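Project Report: Layout of a Small Produce Corner
Student: Chantelle Coetzee
Date: 26/03/2018

1. Purpose

In this project I studied how a customer chooses and collects fruit and vegetables in a small shop. My model is the Liyanage grocery near our school, which has a produce corner of some 20 square feet. I wanted to know which items should be placed high and which should be placed low.

2. Materials

We built the corner in our practice room with a display crate of light wooden slats and a blue plastic shopping basket. The produce is artificial, so it does not spoil and we can repeat the same task many times.

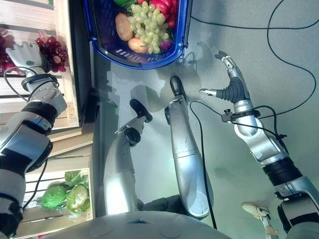

3. Method

The red grapes were placed on a higher shelf than the lettuce and the cabbage. The basket stood on the floor. Each shopping list had four items, and we repeated the task 40 times between December and March.

4. Results

Items on the upper shelf were collected faster. For the cabbage it was necessary to bend, and this took more time. A basket on the floor was also less comfortable than I expected. In the next part I will test a small stand for the basket.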